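**Hotix opens its assembly planner to outside labs**

28 May 2025

After two years of keeping it mostly in the family, the team at Hotix has released Momside, the planning software it uses to get robot arms through long, fiddly assembly jobs, and anybody with a compatible arm and a little patience is welcome to download it.

Momside sits between the camera and the motion controller. It takes in what the vision system thinks it sees, keeps a running list of which parts are where, and decides what the arm ought to try next. If a step goes wrong (a part tips over, say, or a grasp comes up empty) the planner works out a new order of steps and carries on from there, where the older version would stop and wait for a person to come over and press the button. Anyone who has spent an afternoon pressing that button will understand why the group in Lagos is so pleased about it!

"We wanted something that could lose its place and find it again, the way you do when you're cooking and the phone rings," said Lamisi Opoku, who leads the planning work. She added that most of the past year went into the dull parts, meaning logging, timeouts and error messages that a tired person can read.

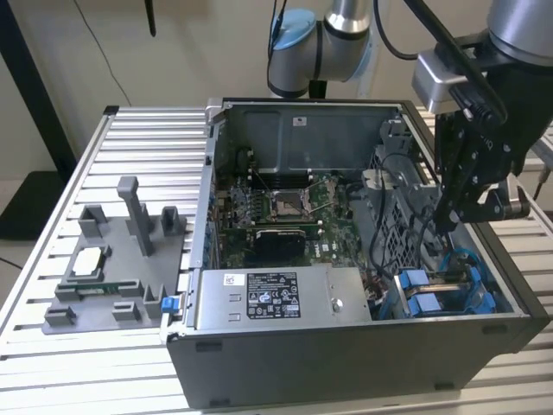
Computer hardware has been the team's favorite test for a good while now, partly for the tight spaces inside a case and partly for the sheer variety of things that have to be handled, from stiff boards to cables that never lie the same way twice. Each task in the release is written as a plain text file, and a new one can be put together in 10 or 15 lines if the fixture positions are already known. Araba Abubakari, who wrote most of the task library, said she still keeps the very first file pinned above her desk, mistakes and all.

The release also comes with a replay tool built by Yaw Dogbe, which lets a user scrub back through a run and see what the planner believed at every step alongside what the camera was reporting. Dogbe said it began as something he made for himself over a holiday, and that he was a bit surprised when the rest of the office started using it before he had given it a proper name. It is still called "replay."

Cables remain the weak spot, and the release notes are quite open about that. Momside can plan around a cable it has been told about, but it does not yet predict where a loose one will end up after being pushed. Aparecida Siqueira is working on that piece and hopes to have an early version ready for testers in July, along with support for planning with both arms at once.

Questions and bug reports can go to Chelsea Wainwright at the Hotix office, who asks that people attach the replay file when they write.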